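## 5. Collecting push episodes on the tabletop station

This section covers the routine for recording language-labeled pushing episodes. It assumes that the arm has been powered and homed (Section 3) and that the hand-eye calibration in Section 4 has been accepted by the software. The procedure was rewritten on 25 November 2019 and replaces the one in the September release. Episodes recorded under the old procedure can still be loaded, but they carry no reset index and must not be mixed with new ones in the same training split.

The method is described in full in the Milwood report by Gaillard and Moulin. In short, an operator drives the tool tip over the board for a long stretch with no fixed goal. Short windows are cut out of the stretch afterward, and each window is given a written instruction that matches what happened in it. The policy is trained on pairs of window and instruction. Segment length, reset spread and tip height all affect the result, and all three are set here.

### 5.1 Preparing the board

1. Put the arm in **Hold** and raise the tip to the travel height.
2. Check that the board lies flat on the pegboard table. Press each corner in turn. If a corner rocks, loosen the screws, reseat the board and tighten again.
3. Wipe the board with a dry cloth. Do not use oil or polish. A change in friction changes how far a block slides after contact, and the policy will pick up on it.
4. Place the full set of eight blocks on the board, two of each color.
5. Run `vestoreck board-check`. The program compares the board corners with the stored calibration and reports the offset.

**Caution:** If `board-check` reports an offset above the limit, repeat Section 4. Do not correct the offset by moving the board by hand while the arm is enabled.

### 5.2 Setting the tip height

The tip must clear the board at every point of the workspace while staying well below the top faces of the blocks. A tip that is too high rides over the edges of a block and tips it. A tip that is too low scrapes at the far corners, where arm sag is greatest.

1. Select **Service > Tip height**.
2. Jog the tip to the center of the board and lower it until the contact flag turns on.
3. Raise it by 4 mm and press **Store**.
4. Repeat at the two far corners. The controller fits a plane through the three stored points.
5. Run the perimeter sweep at slow speed with the blocks removed. Listen for scraping.
6. Put the blocks back.

**Note:** The stored plane is lost when the collar is loosened. Any work on the clamp or the tool means this step has to be done again.

### 5.3 Resetting the blocks

A reset is a new starting layout. The Zalcombe layout generator draws positions at random and rejects those in which a block would sit outside the reachable area. Layouts with blocks in contact are allowed and wanted. In early trials the operators spread the blocks out evenly by habit, and the trained policy then failed on instructions that called for separating two blocks that touched.

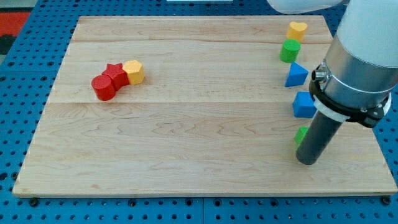

**Should touching blocks be pulled apart before recording starts?**

Leave them as they are. The controller accepts any layout in which every block lies flat and fully on the board, and the training data needs contact cases. Move a block by hand only if it is standing on its side, hangs over an edge, or is stacked on another block.

To reset:

1. Press **Pause**. Wait for the status line to read `HOLD`.
2. Press **New layout**. The target layout is shown on the operator screen.
3. Move the blocks by hand to match. An error of up to half a block width is acceptable.
4. Step back from the table and press **Confirm**. The reset index goes up by one.

**Caution:** Keep hands off the board whenever the status line reads anything other than `HOLD`. The force limit stops the arm after contact has been made. It does not prevent contact.

### 5.4 Recording

1. Select the operator profile. Velocity limits are stored per profile.
2. Press **Record**. The tip moves to its start point and the log opens.
3. Drive the tip with the handset. Motion is planar; the vertical axis is locked to the stored plane.
4. Carry on for 300 seconds. The recorder closes the log by itself at that point and returns to `HOLD`.
5. Reset the blocks (5.3) and start the next log.

Operators should vary what they do within a log. Useful behavior includes pushing one block toward another, sliding a block along an edge of the board, splitting groups, and nudging a block by less than its own width. Do not aim for tidy layouts. Missed pushes should be left in and the log continued.

If a block falls off the board, press **Mark**, then **Pause**. Return the block and press **Resume**. The cutter drops any window that overlaps the mark.

### 5.5 Cutting and labeling

Windows are cut by `vestoreck cut`. Start points are random and lengths vary between the two limits in `cut.yaml`. Annotators see the window once at full speed and may replay it. They write one instruction in the imperative.

- Name blocks by color and shape. Color alone is ambiguous with this set.
- Give directions as seen from the operator side of the table.
- Describe the end state if it is clear, otherwise the motion.
- Reject the window if no block moves.

The Maillard set, used for the results below, contains 2365 accepted windows.

### 5.6 Reference result

A new station should be checked against the reference policy before its data is merged. Run `vestoreck eval --reference`. The program issues held-out instructions and waits for the operator to score each one as reached or not reached.

On the original station the reference policy reached the stated goal in 938 of the trials scored, and most of the failures fell into one group: instructions that named a block lying behind another, as seen from the camera. When the tool hides the target for a long time the policy tends to stall. Raising the velocity limit does not help. Adding a short history of past images does, at some cost in control rate.

**Note:** Scores from different operators are not comparable unless both have scored the shared calibration clips first. See Appendix B for the scoring sheet.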